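Three Hours at the Sovero Workshop Open Day

I had been meaning to go to the Sovero open day for longer than I care to admit, and this April I finally got myself on the early bus with a thermos, a notebook and a bag of oatmeal cookies that were supposed to last until lunch (they were gone before we reached the river). Sovero is a shared workshop in the old Mitel building, up 13 concrete steps and past a loading door that sticks. If you come by bus, get off at the stop after the feed store and walk back, as the one before it leaves you on the wrong side of the tracks.

I should say that I'm a sewing person by upbringing and a tinkerer by accident. I can solder if you give me time. So I went in expecting to smile politely at a lot of things I didn't understand, and instead I stayed three hours and came home with grease on my good cardigan!

The front room was given over to the woodworkers and a very nice couple who restore radios, and I could fill a page on the radios alone. But what I'd come for was at the back, where the Gistadeo group has its benches. Gistadeo is their name for a home-built gripper you hold in your hand, with a camera riding on it, so that you can do a chore yourself and record how it's done. Later the recordings go to a robot arm that is meant to learn from them. The arm is still mostly a shoulder and an elbow clamped to a bench. I was fond of it right away.

Ovidiu Marinescu looks after the project, and he's one of those people who will happily start his explanation over from the beginning each time somebody new wanders up, which meant I heard it four times and understood it by the third. He had a gripper in pieces on a tray and let us put it together. It goes like this: two long arms, two fingers, rivets at the joints, then the handle. I squeezed the first rivet so tight that nothing would move, and he drilled it out without a word and handed me another. The trick is a slip of paper between the parts while you set the rivet. You pull it out afterward and there's your clearance. I've used the same trick with buttons all my life, only with a matchstick.

My finished gripper weighed 310 grams on the kitchen scale, camera not included, and I was prouder of it than of most things I've made lately. After twenty minutes of picking up washcloths with it my wrist had opinions. Ovidiu says the next handle will be fatter and set at a different angle, and there was a box of rejected handles under the bench that visitors were welcome to dig through and squeeze. Mine would be the one with the deep ridges. My neighbor at the bench, who has much bigger hands, hated it.

Then we talked about cloth, and there I had something to say at last. The group's current subject is bedding. They have 127 recordings so far, all of them made at home by members on their own beds, and the thing they keep running into is that fabric never sits the same way twice. A cup is a cup, but a blanket has a new shape every time you let go of it. Knits are the worst of the lot, as anyone who has tried to cut one on the bias could tell them, and I did tell them, at some length. You want to take a proper fold between the fingers and not skim the top of it, or you end up with one loop of yarn and a snag. Ovidiu wrote that down on the back of his hand.

We looked through a good many of the recordings on the big monitor while the kettle boiled. I enjoyed them more than I expected to, partly for the chores and partly, I confess, for the bedspreads. I have a weakness for stripes next to roses.

A few practical things if you're thinking of going. Coffee is by donation and rather strong. The back room is chilly until noon, so bring a layer. The printed parts list for the Gistadeo runs to 1339 words (it says so on the front, I can't think why) and you can take a copy home. Parking is behind the building, beside the Nnaji paint store, and they do ask you to leave the two spaces by the door for deliveries.

I took a bag of rivets and a spare pair of arms with me, and I've cleared a corner of the sewing table for them. The next bench evening is after supper, seven o'clock, and I've promised to bring a box of fabric remnants with a few sweaters in it.
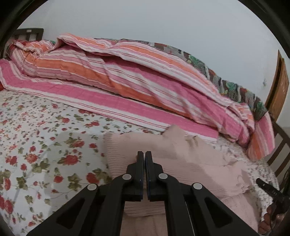
Getting hold of the pink knit, from the bedding recordings.

Recent posts
A rainy morning at the button fair
Rewiring my grandmother's lamp, part two
What I keep in the mending basket
The little clock museum and its very long stairs
Oatmeal cookies for bus trips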